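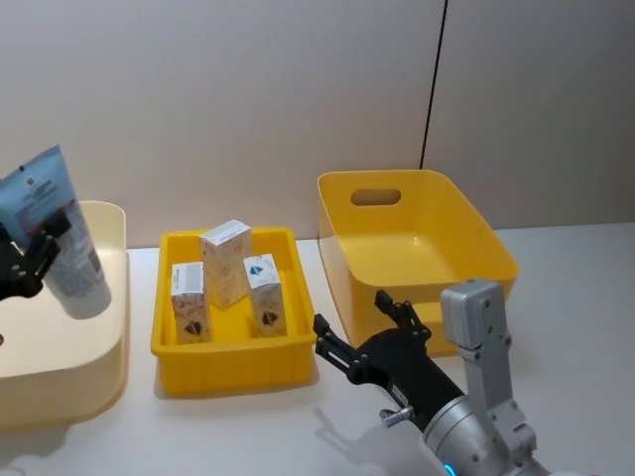
Tube in the left hand, three boxes in the yellow crate. Packing bench, Pusville.

Nov 4, 2018

Quick one, I have to be up at five and it's already late.

A few people asked what it's like at work now with the arms, so. I've been on the packing side at the Pusville building since before it was Carberg, back when it was all paper pick lists and a radio that only got one station. We do skin cream, hand cream, the little gift boxes. Small stuff. The kind of job where your fingers know it and your head is somewhere else.

The arms came in June. Two of them on one bench, a left and a right, with black hands that have real fingers, more or less. Waweru is the name of the project, it's on all the emails, and I still don't know if that's a person or a place or what. Management did a slide show. Slide one said "Working Together" and I stopped reading right there.

What changed. OK.

First the noise. I thought it would be loud and it's quieter. That bothered me for a week. On the old bench you had six of us talking and tape guns going. Now there's a whirr and a soft click when the fingers close. People talk less near it. No rule about it, we just do.

Second, speed. It's slow! I mean on tubes it is slow. A tube of cream is a pain, it's flat at one end and fat at the other and it rolls. I can grab four at once. The arm picks up one like it's an egg. Boxes it likes better, flat sides. But it doesn't go to lunch, and that's the bit that gets you when you look at the board. Last Thursday the board said 1,056 pieces for the arm bench over the day and night together. Nights we used to run with a half crew, and now the half crew is 2 people.

Which brings me to the part I keep chewing on. No one got fired. They said that and so far they've kept it. What they did was not replace anyone who left, and move the rest of us around. Four from my bench went to returns over at Vanico, which is across the road and has worse parking. I got "bench support". Same pay plus 30 cents an hour. For that I refill trays, swap crates, stand boxes back up when they tip, clear the stop light, and write down why it stopped.

I write a lot down. Dropped tube. Box leaning. Box leaning. Tube upside down (that's my fault, I loaded them wrong). Box leaning. In the first month I had 121 stops in my notebook. I quit keeping my own list after that, the screen does it now, but I kept the notebook.

My hands are better, I'll say that. I used to wake up with the right one curled and have to run it under hot water before I could do buttons. Havent done that since August. So when folks at the diner want me to say I hate the thing, I can't quite get there.

But my feet are worse. More standing, more waiting. Bench work you had a stool and a rhythm. Now it's stand, watch, nothing, nothing, nothing, then hurry. I'm more tired after an easy day then I ever was after a hard one. Can't explain that to my supervisor, tried twice.

And the skill thing. I was fast. Really fast, people knew me for it. New hires got sent to stand next to me. The two girls they hired last month have never packed by hand for a full shift and don't need to. They're good on the screen, way better than me. One of them showed me how to skip back a step without restarting the whole tray and I'd been doing it the long way since summer. Felt about ninety years old.

Things I'd ask for if anybody upstairs is reading (they aren't):

Mats. Thick ones, both sides of the bench.

Let us rotate. Two hours on support, two on hand packing. The gift sets still get done by hand, so there's work to share out.

Put somebody from the floor in the meeting when they change the tray layout. Last time they moved the crates over by a foot and every single one of us was reaching around the arm to swap them. Took nine days to get it moved back.

Train nights the same as days. Nights got a printed sheet.

They're saying a second pair in the new year, for the bigger jars. I put my name down for the training, mostly because the other choice is Vanico and that parking lot. Will write about it if I get in.

OK bed. Somebody remind me I owe a post about the porch steps, they're half done and it's getting cold.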